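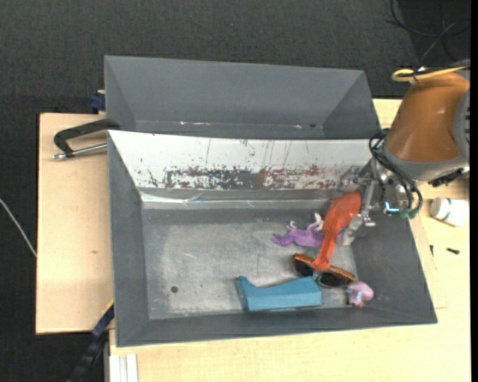

Pridell Library Foundation Opens Free Saturday Writing Rooms for Teens

Last updated: May
Reading time: 3 minutes
Print this page | E-mail this page

PRIDELL — I get to write the fun press releases around here, and this one has been sitting in my drafts folder since winter, so bear with me if I run on a bit. Starting this fall, the Pridell Library Foundation will open free weekend writing rooms for high school students at three branches: Pridell Main, Gedine and Hikov Street.

A writing room is pretty much what it sounds like. You show up, you find a chair, you write. There's a working writer in the room the whole time, and you can ask for help with a poem or a short story or the college essay you've been avoiding (I avoided mine until the night before, so no judgment from me). You can also keep your headphones on and talk to no one. Both are fine with us!

We tried this out last year at Gedine and got 438 student visits over the school year. I had hoped for half that. Some students came once, wrote a page and went home happy. Others came nearly every week and ended up swapping chapters with people from other schools. When we asked them what they wanted next, most said longer hours, and a good number said better snacks. We're working on both.

The new rooms are paid for by the Pisharody Fund for Young Readers and Writers, which has given us a three-year grant. The money covers the writers' pay, notebooks, and a small printing budget, so each branch can put out its own student magazine in the spring. We're planning to print 2,320 copies across the three branches and leave them in school libraries, coffee shops and anyplace else that will let us set down a stack.

I should say a word about the magazine, as I'm a little in love with it. Last year's test issue had 127 pages and we turned down almost nothing. There was a ghost story set in a car wash — I still think about it — and a run of very short poems about bus transfers. Students picked the cover, argued over the font and did most of the editing themselves. That's how we want to keep it.

Sessions run in the afternoon, and you don't need to sign up. Any student in grades nine through twelve can come, whether or not you have a library card and whichever school you go to. Homeschooled students are welcome too. If you need a ride, ask at the front desk of your branch about bus passes. Laptops can be borrowed for use in the room.

Teachers, we'd love to hear from you. Our writers can visit English classes before the rooms open, read a little of their own work and answer questions. Visits are free and last one class period. We'll also send posters if you have a wall for them.

To set up a class visit or ask about the magazine, stop by any of the three branches and ask for the writing rooms desk. Reporters who want to sit in on a session are welcome, but please check with us first so we can let the students know.

Print this page | E-mail this page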